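Renau Youth Football: Questions From Players and Families
Last updated 2020-10-08

Who can play?
Anyone living in Renau or Grararstead who is 16 or younger on the first day of practice. Players from Pletine may join if their own club has no team at their age level.

When is registration?
It opens in May and stays open until the rosters are full. Late names go on a waiting list. Send forms to Ileana Bogdan at the club office. 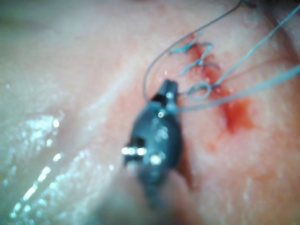 Do I need a physical?
Yes. The form must be signed by a doctor and turned in before the first practice in pads. A form from last season will not be accepted.

Can my child pick a position?
Players list two choices. Coaches move people during the first weeks, and most linemen end up on both offense and defense.

What if my child gets hurt?
Tell the head coach the same day, even if it seems minor. A player who has seen a doctor needs a written release to return. After surgery, the release has to come from the surgeon's office.

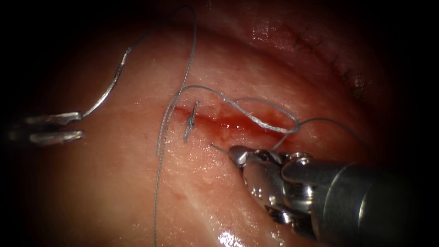
The release goes in the player's folder, and the coach gets a copy. Until then the player may attend meetings and stand on the sideline in a jersey, without a helmet.

Does an injured player keep a roster spot?
Yes, for the full season. Fees are not refunded after week 5.

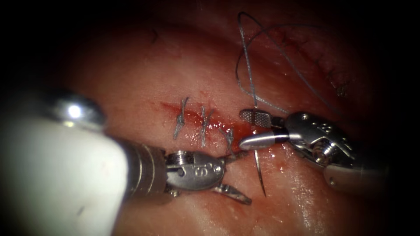 Suturing with two robot arms.

Who do I call about a release?
Octavian Munteanu handles all medical paperwork. Please don't hand forms to the assistant coaches at games.

How soon will a returning player start?
There is no set time. The first week back is conditioning only, then contact drills, then games if the coach agrees.

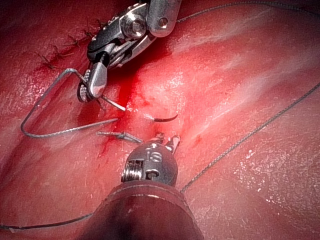 Tadeo Arancibia writes: My son sat out most of last fall, and the conditioning week was harder than he expected. I'd have him run a little at home first if the doctor says it's okay.

Where are home games?
At Dinu Field. Gates open one hour before kickoff.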